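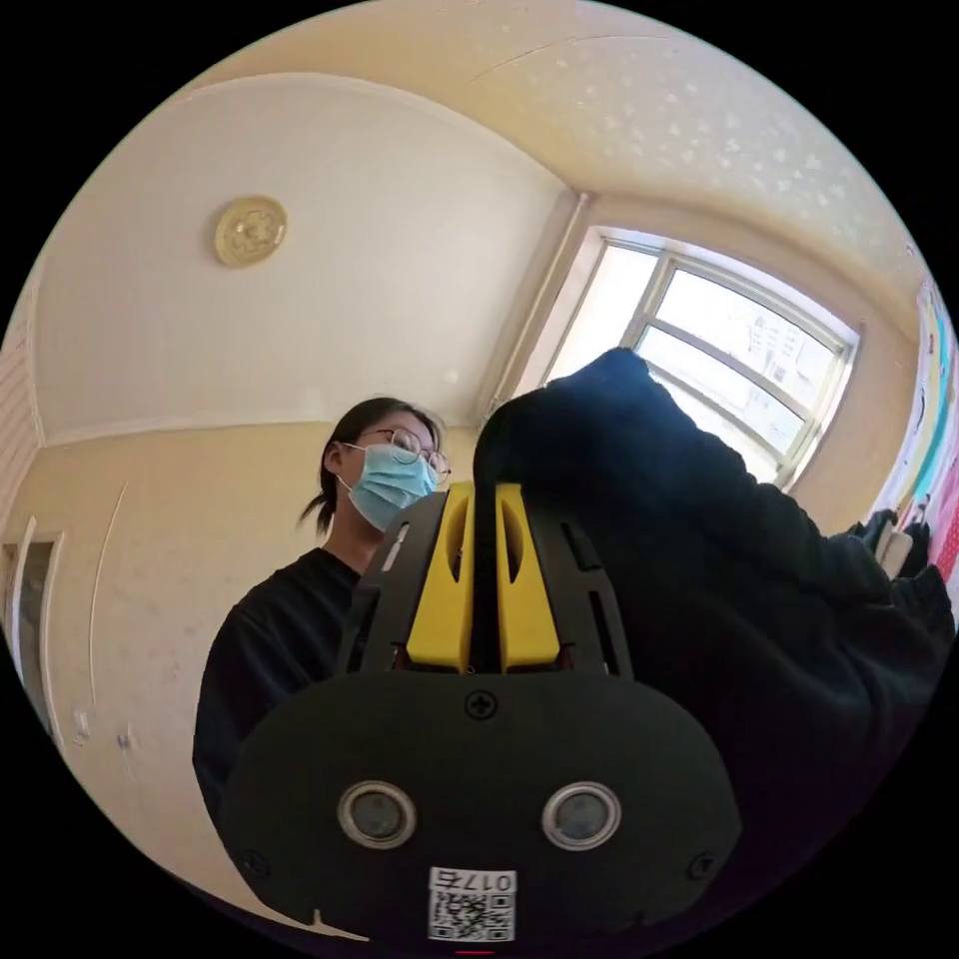
Do clothes steamers really replace an iron, or is that just marketing?

Posted in Laundry and Fabric Care, June 9, 2018

My iron died and everyone tells me to get a steamer. I'm looking at the Losa handheld, which claims to get a heavy dark cotton jacket "crisp in 2 minutes." I have trouble believing that. Most of what I own is thick cotton and a couple of wool blends. Has anyone used one for more than a week? I don't want to spend money on something that ends up in a closet by September.
hemline_hal

3 replies

doubtful_in_denim
I had the Losa. Two minutes is a fantasy unless the jacket was barely wrinkled to begin with. It relaxed soft creases in wool blends just fine. On thick cotton it did next to nothing, and collars and plackets stayed wavy because there's no hard surface to press against. The tank holds 200 ml, so I was refilling it in the middle of a coat. Check the return policy before you open the box.

oldpress
just buy another iron

Codberg_Cleaner
I'd go a little easier on steamers, but I agree about cotton. For dark fabric there is one good argument for steam, namely shine. A hot iron can leave glossy patches on dark wool, especially on seams and pocket edges. With an iron, turn the garment inside out and use a damp press cloth, and you mostly avoid that.

I've owned a Gumede and a Drosel. The Drosel spat water on the lowest setting and left spots. The Gumede was better, though I still pulled out the ironing board for shirts. If your closet is mainly thick cotton, I can't see how either one earns its price. Try hanging the wool things in the bathroom during a shower first. It's free, and it works about as well as the cheap steamers do.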